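# Coffee corner, second floor, Metovden

Notes and pictures from the coffee corner, kept up by Marek Vondráček and Iveta Lukáč. The rest of the gallery is sorted by month and this page belongs to July.
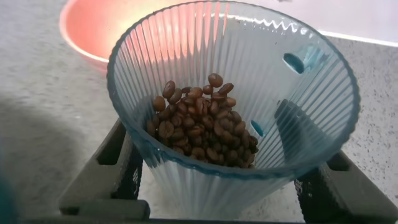 *Roasted beans heaped in the bottom of the ribbed cone. The translucent plastic has a pale blue tint.*

**The beans.** Medium brown, with a glossy surface. The roast we had before this one was darker and several people found it bitter by the second cup. The current bag is from Malý, who roast in a small unit behind the Pokelport market hall and sell to offices by the crate. We order 6 bags at a time. The crate comes up in the service elevator and goes straight into the tall cupboard, bottom shelf.

**The cone.** Clear enough to see through, with dense ridges running down the inside wall and a thick lip around the rim. There are two openings in the side, a long oval one high up and a smaller slit lower down. Please don't put tape over either of them. Marek peeled off a strip last month and the glue took a lot of rubbing to get rid of.

## Cleaning

Oil from the beans settles between the ridges. A dry cloth slides over the tops and misses most of it. What works for us:

- Tip the beans out into a bowl.
- Rinse the plastic with warm water and a drop of dish soap.
- Run a soft bottle brush along the ridges from the rim down.
- Rinse again and stand it upside down on the rack overnight.

Don't use the green scouring pads. They scratch, and the scratches hold the oil. Don't put it in the dishwasher either. The lower rack gets hot and Iveta has already seen one plastic lid come out of there the wrong shape.

Cleaning is done at the end of the month by whoever has the kitchen key. The brush hangs on the hook inside the sink cabinet. If the bristles are flat, there is a new one in the drawer with the filters.

## Filling

Put in what you expect to use in the next day or two. A low heap is plenty for a morning. Beans that sit out in the open for a week taste of cardboard, and the bag keeps them much better if you roll the top down and clip it.

Pour slowly. The beans bounce on the way in, and the ones that go over the rim end up under the refrigerator. If you drop some on the floor, sweep them up and throw them out. The broom is behind the door.

Don't mix old and new beans. Finish what is there first, then open the next bag. Write the month you opened it on the label.

## Other things on the shelf

**Filters.** We buy the packs of 100 from Fillwood. They are the plain unbleached kind, and the pack lasts a little under a month when everyone is in. When you take the last sleeve, put a mark on the sheet on the cupboard door.

**Sugar and milk.** Sugar is in the jar with the red lid. Milk is bought by the week and shared with the first floor. Oat milk is in the door of the refrigerator, and it needs to be shaken.

**Cups.** The white cups are for everybody. Cups with a name on the bottom belong to that person. Cups left in the sink after 6 in the evening are washed and put in the white cup row, named or not.

**Old tins.** Two tins from the previous supplier are on the top shelf. Both are empty. Take one if you want it for screws or buttons.

## Supplies and contacts

For beans, filters and sugar, write to Iveta Lukáč. For the cupboard lock, the sink or anything with a plug, call Marek Vondráček on extension 2343. He is at his desk in the mornings and in the workshop after lunch.

The next order to Malý goes in before the end of July. If you'd like to try something other than the medium roast, add it to the sheet on the cupboard door. So far there are two requests for decaf and one for a lighter roast. Malý can put a small bag of each in the crate, but they need to know a week ahead.

Pictures for this page can be sent to Iveta with a line saying what they show. August will get its own page, and the older ones are linked from the Metovden kitchen index.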